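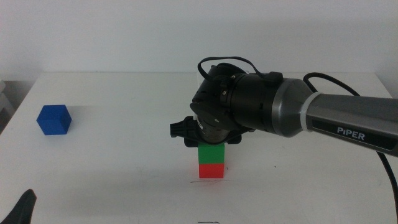 Search this notebook Go

27 August 2024

Diary study on attention and evening habits, entry by me, for Iraís and whoever reads after.

I finished the first reading of the diaries from the Sandoval group. There are 658 entries with usable text. I had hoped for more, but many people wrote only "same as yesterday" and I decided to leave these out of the coding. They stay in the raw folder.

The question which gives me trouble is number 4, "What did you notice in yourself today?". People answer it with what they did, and very seldom with what they noticed. One person wrote the full list of her shopping. Iraís thinks the word "notice" is too open and proposes "Was there a moment when you felt different from before?". I am not sure. With this wording we nearly ask them to find a change, and then they will find one.

Coding: I did 164 entries with the old scheme and then again with the new one, after a pause of two days. Category "worry" is stable. Category "tired" and category "bored" go into each other all the time, and my own two rounds do not agree well there. I propose to join them until Montserrat has coded the same entries. I have not told her which ones I found difficult.

Small thing: the export from Pudetell cuts the long answers at 1552 characters. I saw it only because one man stops always in the middle of a word. The full text is in the other export, please use this one.

For the background part I read again the copy of the lecture from 1906 which Okau lent us. The speaker asked his students to write down their mood each hour, and he complains of exactly the same problem with the answers. I want to cite it, but the page numbers are missing in the copy.

To do before September:
- new text for question 4, two versions
- ask Roltow if the reminders can go out later in the evening
- reliability check with Montserrat

Comments (3)

Montserrat Robles: I can code them this week. Please send without your notes in the margin, the last file still had them.

Iraís Camacho: I still prefer my wording, but let us try both with the small group. For "tired" and "bored" I would wait before joining them.

Montserrat Robles: Page numbers are in the library copy, I will look.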